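Trandgate Hand-Tool Kit
For home and shared-workshop builds

The Trandgate kit supplies the parts for one hand-held gripper and two controller mounts. Assembly requires 2 hours and a screwdriver. 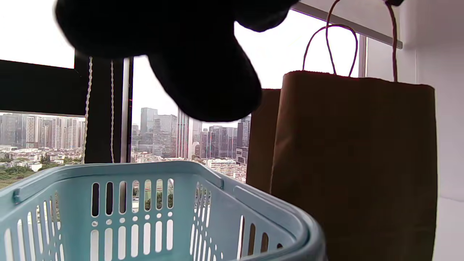 Basket and paper bags at the window, seen from the gripper.

Mounts are worn over a glove and fastened with straps. Cables should be routed along the forearm before the Dimus software is started. Kit weight: 290 g per hand.

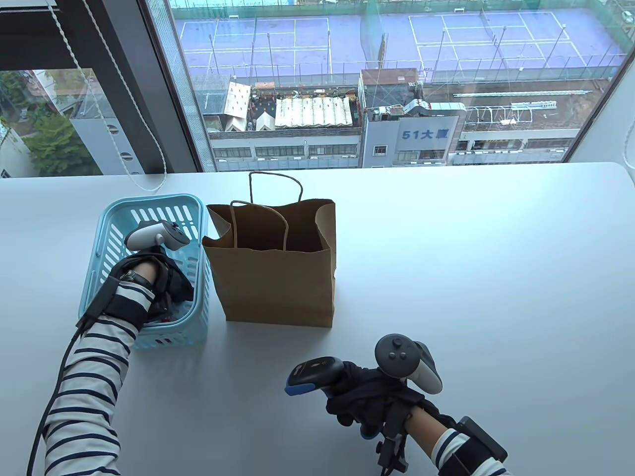

Ordering
Kits are sold singly or to workshops in lots of 100. Orders placed in November ship from the Hellwig warehouse.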